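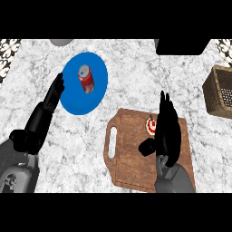 7 min read

October, before the early shift

I woke at a quarter to five again without the alarm and lay there listening to the fridge, and then gave up and made coffee, so I may as well write. I have been meaning to get all this down since the end of summer and I keep putting it off because by the time I'm home I only want to put my feet in the tub and watch the baking show.

So. The kitchen. For anyone reading who hasn't followed along (hello, and thank you, I still can't believe people read a cook's diary), I work in the prep kitchen at Nerkard, where we make up the trays and lunch boxes for offices downtown and two of the clinics across the river. I've been there long enough to have had three different aprons and to have my own hook. Since spring we've known that the company was bringing in arms. They're from a firm called Zornora, and before any of them touch a real counter they practice in a computer version of one, which is what I have spent a good part of my afternoons looking at for the past month.

I should say how that came about. The manager asked who would like to sit with the setup people and be "the kitchen voice," and there was a long silence while everybody studied the floor, and I put my hand up mostly because there was a chair involved. My knees have opinions about standing after two o'clock. I thought it would be a week. It's gone on and on, and I've grown fond of it, which I did not expect to be writing.

The practice counter is a fancy marble thing with gray streaks, the kind my sister wanted for years and then saw the price of. Ours at work is steel and dented. I complained about this on my first afternoon, and the setup man said the counter could be changed any time they liked and the arms had to learn not to care. Fair enough! But I notice I care. The marble makes me want to put pastry on it. There's even some black and cream scrolly pattern up in the corners, very pretty, like the hallway of an old hotel.

Yesterday they had it set up with a blue plate, a cutting board and a basket, and a soda can lying on its side on the plate. It was a red can and a very blue plate, and I must have stared at the two of them for an hour all told. The left hand was up beside the plate with its fingers held together, flat like a paddle, and the right one stood over on the board next to a little round of something that I would call tomato if you pushed me, though the middle was red and the ring around it was white and no tomato I ever sliced looked like that. I told them so. They wrote it down. They write everything down, bless them, I said I was hungry once and that went in too.

What I'm there to do is talk about how a person would go about it. Would you pick up the can first or clear the board first? (Board first. Always the board, and if there's food out on it the food goes where it's going before you start fussing with drinks.) Which hand? How close would you let the other hand get? You'd think these were silly questions and for the first few days I answered them as if they were, and then I went back to my own station and watched myself, and do you know I had been wrong about half of it. I said I always steady the board with my left. I don't. I lean my hip on the counter and the board stays put because there's a damp cloth under it, and I had forgotten about the cloth completely. Thirty years of damp cloths. I went back in the next afternoon and confessed.

I have a soft spot for the board in the picture, I'll admit. It's a reddish wood with a groove around it and a handle hole at one end, very much like the one my mother kept for bread. We aren't allowed wood at work, only the colored plastic. The young woman from Zornora asked if the handle hole was useful and I talked for so long about hanging boards to dry that she had to go and get a second cup of tea.

Now the other side of it, which I've been walking around.

There are 38 of us on the floor when everyone is in. The plan, as it was explained in the canteen with the chairs pushed back, is that the arms take the end of the line to begin with: can on the tray, lid on the box, the same movement all morning long. It's the job people get put on when they're new or when they're in trouble, and I don't think there's a soul who loves it. I did it for my first winter and used to dream about lids. So when they said nobody would lose hours this year, I believed them, and I also heard the words "this year," and I looked down the table and saw that I wasn't alone in hearing them.

What has changed so far is smaller and odder than I was ready for. The end of the line was where the talking happened. You can put a can on a tray and hear all about someone's daughter's wedding, you can't do that while you're portioning by weight or checking labels for nuts. Two of the women who always stood there together have been moved for training, one up to labels and one to the cold room, and they now take their break at different times. It wasn't done to be unkind. Somebody made a chart. But I saw one of them eating her sandwich by herself against the wall with her phone and it bothered me all the way home on the bus.

I said so at the Thursd— no, I said I'd stop putting days in here after I got them all muddled last time. I said so at the meeting, anyway. I'd rehearsed it in the shower and it still came out in a heap. I said that if the arms are going to have the lids then please could the breaks be put back the way they were, and that a person learning labels after years of lids ought to get more than 60 minutes with a folder. There was some shuffling of paper. Then one of the drivers, who I didn't think was even listening, said he agreed with me, and a few others did after that. They're going to look at the breaks. I've written "look at" exactly as it was said and I'll let you know.

And I do want to be fair, because I came home cross and being cross makes me lopsided. The one who went up to labels told me in the locker room that she's pleased. Her wrist has been bad since before I knew her and she had never said a word about it to anyone in charge. She showed me how far she can bend it. She said she'd like a certificate out of all this, with a frame, and I said I'd bring the cake.

As for me, I find I'm of two minds nearly every afternoon. I'll be sitting there in my chair looking at that black hand with its thumb stuck out over the board, and I'll catch myself rooting for it, the way you would for a child carrying a full glass across the carpet. Then I think about who used to stand there. Then somebody asks me how I'd hold a bowl and I'm off again, talking with my own hands all over the place.

They want me for 5 more weeks. After that a pair of arms goes in at the Leone Street kitchen, the small one, and we're to have ours once the floor has been redone by the loading door, which I will believe when I see a man with a bucket. I've asked if I can go over to Leone Street the first morning. I'd like to be there when they meet a steel counter and a proper wet floor and the radio going. I've also asked for a damp cloth to be put under the board in the computer, and they laughed, and then one of them went quiet and started typing.

Coffee's cold. I have to find my other shoe and it's still dark out, and I promised to bring in the big tin of ginger cookies for the cold room people, who get forgotten. More when the breaks are settled. If you left me a note about the plum cake, yes, you can use frozen, just don't thaw them first or the bottom goes to soup.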